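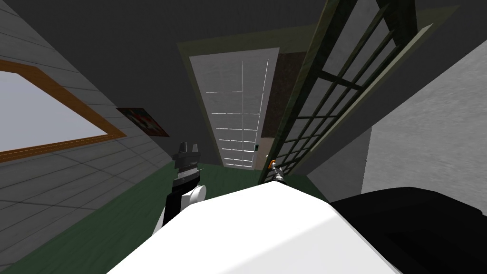

The hallway of the simulated home, looking towards the white door.

Last updated: January

Prulusier has been testing household tasks in simulation for 27 months. The programme lead for domestic work spoke to the Pivico newsletter on a Friday afternoon about what the machines can manage, what they cannot, and when a member of the public might reasonably expect to own one.

The first question was whether a robot can tidy a room. "Parts of a room," the programme lead replied. "If you ask me whether it can pick up a ball and put it in a box, I would say yes on most attempts. If you ask me whether it can be left alone in a family house for a morning, the answer is no, and I would be wary of any supplier who told you otherwise."

The present round of work covers 16 chores, drawn up with the housing association Liao after interviews with its tenants. Tenants were asked which jobs they would hand over first. Picking things up from the floor came near the top, well ahead of cooking. The programme lead had expected the reverse. "People who find it hard to bend told us that one dropped item can spoil a day. We rewrote the plan after that."

Of the 16 chores, eight are now attempted routinely. The remainder are waiting on better handling of soft materials, and bedding in particular is not expected to be ready this year.
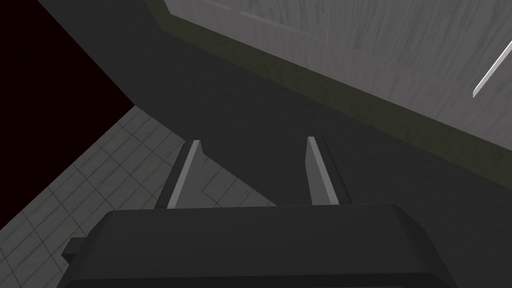
Gripper open, with nothing held. A light grey panel with a slim white bar is at upper right.

Asked why so much of the work is done on a computer, the programme lead pointed to cost and to breakages. A trial in the simulated home can be repeated overnight with the furniture moved each time. "We would wear out a real kitchen very quickly. We would also wear out our colleagues, who have to put everything back."

There are limits to this approach, and the programme lead was open about them. Simulated surfaces are kinder than real ones. Grease, crumbs and loose rugs are poorly represented, and a movement that succeeds on screen may fail when it is tried on hardware. The team therefore treats a good result in simulation as permission to begin physical trials and reports the two sets of results separately.

Flat objects remain a particular difficulty.

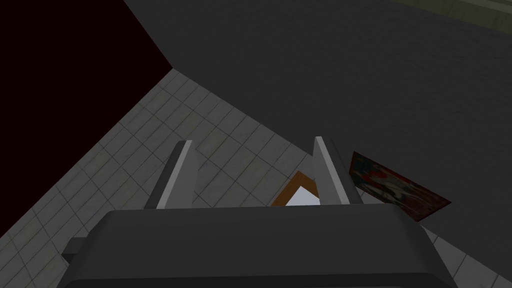
"A person slides a fingernail under the edge and thinks nothing of it," the programme lead said. "Two stiff fingers have no fingernail. The robot must tip the object, or push it against something, or find a side that stands clear of the floor. Each of those is a separate skill, and each has to be chosen at the right moment."

The same point was made about the shop floor. Collex, which runs a returns warehouse, has asked whether the methods could be used for restocking shelves. The programme lead considers this the nearer prospect, given that shelves are marked, aisles are kept clear and staff are on hand. A time limit of 60 seconds per item has been proposed for the first trial. "We are not meeting it with mixed goods. With boxes of one size, we are close."
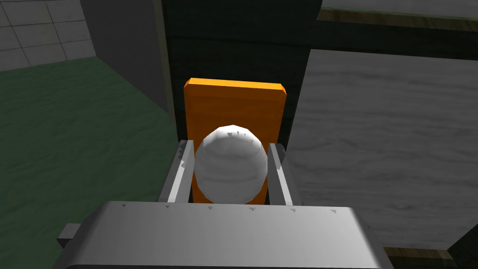 A white ball held between the gripper fingers, with an orange block behind it.

On the matter of jobs, the programme lead said that neither Liao nor Collex had asked for a reduction in staff, and that Prulusier would publish its failures alongside its successes so that employers could judge for themselves. Tenants will be consulted again before any machine enters an occupied home.

Finally, we asked which chore the programme lead would most like to give up. "The ironing," came the reply. "It is not on the list."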